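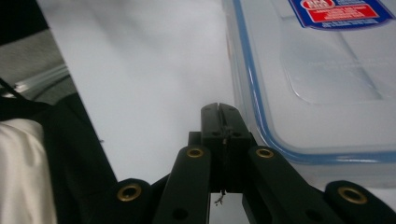
A white tabletop.

Table (furniture)

By Felter
Tuesday, January 16, 2024
109 shares | 2 comments

A table is a piece of furniture with a raised flat top, used for eating, writing, working or holding objects. Most tables stand on four legs, though some rest on a single central column or on trestles.

Dining tables are usually made so that a seated adult can rest the forearms on the top. Work tables for standing use are higher, and coffee tables are much lower. Drop-leaf tables have hinged side sections that fold down when not needed. Extending tables use loose leaves stored apart from the frame.

Tops may be wood, stone, glass, metal or plastic laminate. Pale tops show stains easily but reflect more light into a room. Solid wood tops swell and shrink with the seasons and are often fixed with slotted brackets that allow for this movement.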